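Draver opens bookings for its two-arm bench kit

Small workshops and schools can now book the two-arm bench kit from Draver, the company announced on Saturday. The kit comes with a pair of arms, grippers for both, a work mat and a set of colored cubes for the first exercises. Until now it was offered only to a few test customers, among them the training center in Arkamwood.

Draver says that a new user can have the first sorting task running in around 200 minutes, unpacking included. The software, called Ovodano, records the movements which a person teaches to the arms and plays them back. It works with one arm or with both — the second arm can be switched off in the menu.

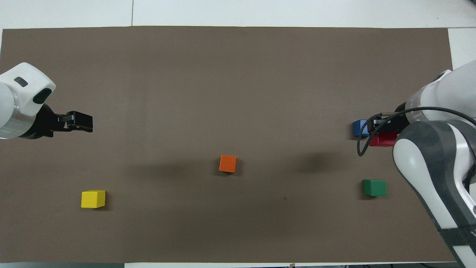

Five cubes on the brown mat, with the red one in the right gripper.

The rental price is 921 dollars per month, and the shortest contract is 2 months. Delivery and one day of training are in the price, but the table is not. Customers should prepare a flat surface, at least 162 centimeters wide, with a power outlet near to it.

Repairs will be made by Hsu, a service firm which already takes care of older Draver machines. Spare fingers for the grippers can be ordered from the same firm. A version with a camera stand is planned for later, but the company did not give a price for it yet.

First deliveries are expected in February.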